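Notebook, finish bench
01/09/2020
Board oil trial, second round

Purpose: compare the two food-safe oils still on the shelf, Flallum (mineral oil with a little wax) and Prometach (polymerizing, no wax), on end checks, raised grain and how long a coat lasts under daily washing. First round was thrown out. The offcuts had been stored next to the heater and took up oil unevenly, so the weights meant nothing.

Stock: offcuts from lot 3502, planed and left in the conditioning room until the weight held steady over two readings. Moisture by pin meter, 9 percent on all pieces kept. Anything higher went back on the rack. Ehab marked the pieces on the end grain in pencil. Ink bled last time.

Surface prep: 120, 180, 220, with the grain. Wipe with a damp cloth, let dry overnight, knock back with worn 220. Do not go finer. Serpil's pieces from October were taken to 400 and the Prometach sat on top and stayed tacky.
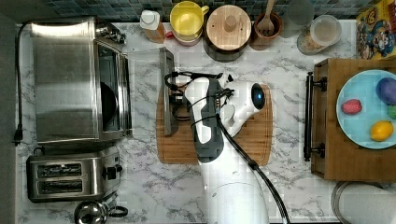
Application: one flood coat, wait 20 minutes, wipe until the cloth drags. Second coat next day. Grooves need a separate pass with a folded corner of cloth, or oil pools at the corners and sets as a yellow line. Flallum is more forgiving there and can be warmed and wiped out later. Prometach has to be scraped.

Wash cycle: warm water, plain dish soap, soft brush, stand on edge to dry. Both faces get wet every time. Wetting one face only is what cupped the Begum samples, and Ho-yin wants that kept as a separate test.

Weighing: before oil, after each coat, then after every fifth wash. Use the small balance. The large one drifts when the extractor is on.

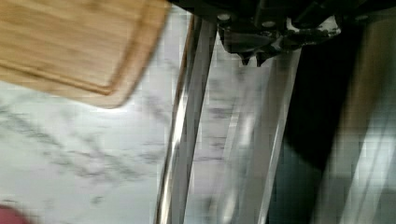
Groove and outer rim near the rounded corner.

Notes so far: Flallum darkens the surface less and beads water well at first, then drops off quickly once the wax is gone. Prometach beads less but the change is slower. Raised grain after the first wash on both, slightly worse on Flallum. No end checks yet on either. Smell of Prometach still noticeable with the cabinet door shut, gone in open air.

Kuo-hua asked whether 2000 grit paper between coats would help with the feel. Tried it on a spare. Smooth to the hand but the next coat would not key. Not worth repeating.
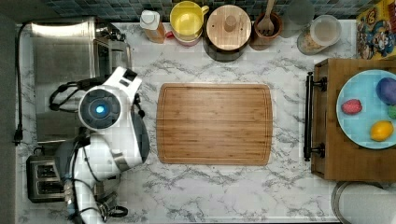

Open items

Reorder cotton cloth, the lint-free kind. Used oil rags go flat on the rail outside, never in the bin.

Cheng-en to ask Plaltgate if the Prometach batch was changed. The new can pours thinner than the old one.

Repeat moisture readings before the next set of washes and enter them in the same table.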